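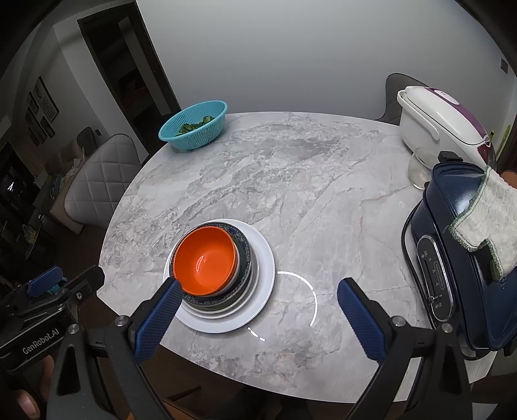 An orange bowl on top of a stack of dishes, with a big white plate at the bottom.

Why Does My Foot Fall Asleep?

Have you ever sat on your foot through a whole movie, then stood up and found that it felt like somebody else's foot? Maybe it was heavy and rubbery at first, and then came the prickles, as if a hundred tiny ants in tiny boots were marching around inside your sock. People call this "pins and needles," and just about everybody gets it, including grown-ups, grandparents and (I can tell you this from experience) people who write articles for children while sitting cross-legged on the couch.

Doctors have a longer name for it. They call it paresthesia, which you say like this: pair-es-THEE-zhuh. It's a fun word to bring out at dinner.

Meet your nerves

To understand what is going on, you need to know a little bit about nerves. Nerves are like long, thin threads that run all through your body, from the top of your head down to your littlest toe. Their job is to carry messages. When you step on a toy brick in the dark, nerves in your foot send a message up your leg, along your spinal cord and into your brain, and your brain says "Ouch!" so quickly that you hardly notice there was any traveling involved.

Messages go the other way too. When you decide to wiggle your toes, your brain sends that order down through your nerves to the muscles that do the wiggling. Go ahead and wiggle them now, if you like. I'll wait!

The squeeze

Nerves are pretty tough, but they don't like being squashed for a long time. When you sit on your foot, or sleep with your arm bent under your head, you press on the nerves in that spot. You also press on the little blood vessels that bring the nerves the oxygen and sugar they need to do their work. After a while the messages get weak or mixed up, and some of them don't get through at all. Your brain stops hearing very much from your foot, and that is why it feels numb.

Now you move, and the squeezing stops. Blood flows freely again and the nerves start to wake up, but they don't do it neatly. Some of them begin firing off messages every which way, a bit like a classroom when the teacher has stepped into the hall. Your brain can't make sense of all that chatter, so what you feel is tingling and prickling. It can be quite uncomfortable, but it usually fades in a few minutes as the nerves settle down.

What about your funny bone?

Natália Halás, who is eight, wrote to ask us whether bumping your funny bone is the same thing. What a good question, Natália! It's a close cousin. The funny bone isn't really a bone at all. It's a nerve called the ulnar nerve, and it runs past the inside of your elbow, where there isn't much padding to protect it. When you knock it on the edge of a desk, the nerve gets a quick bump instead of a long slow squeeze, and a zing runs down your arm to your ring finger and pinkie.

How to wake up a sleepy foot

First of all, get off it! Stretch your leg out in front of you, then wiggle your toes and roll your ankle in slow circles. You can rub it gently if that feels nice. Please don't jump up and run, even if the ice cream truck is outside. A numb foot can't tell you where the floor is, and it's very easy to trip or twist your ankle.

If you have to sit for a long time, say on a car trip or while you're drawing, change your position every so often. Uncross your legs and shift around a bit. Shoes and socks that are too tight can cause tingling too, so tell somebody if yours are starting to pinch.

When to tell a grown-up

Ordinary pins and needles go away by themselves and are nothing to worry about. But do tell a grown-up if the tingling doesn't stop, if it keeps coming back when you haven't been sitting in a funny position, or if part of your body feels weak or hard to move. Tell someone right away if it starts after a fall or a hard bump, especially to your head, neck or back. They can call your doctor, who will ask some questions and may check how well you can feel and move.

Words to know

Nerve: a thin bundle of fibers that carries messages around your body.
Numb: not able to feel very much.
Spinal cord: the thick bundle of nerves inside your backbone.

Written by Jozefína Krajčí
Last updated 24 January 2021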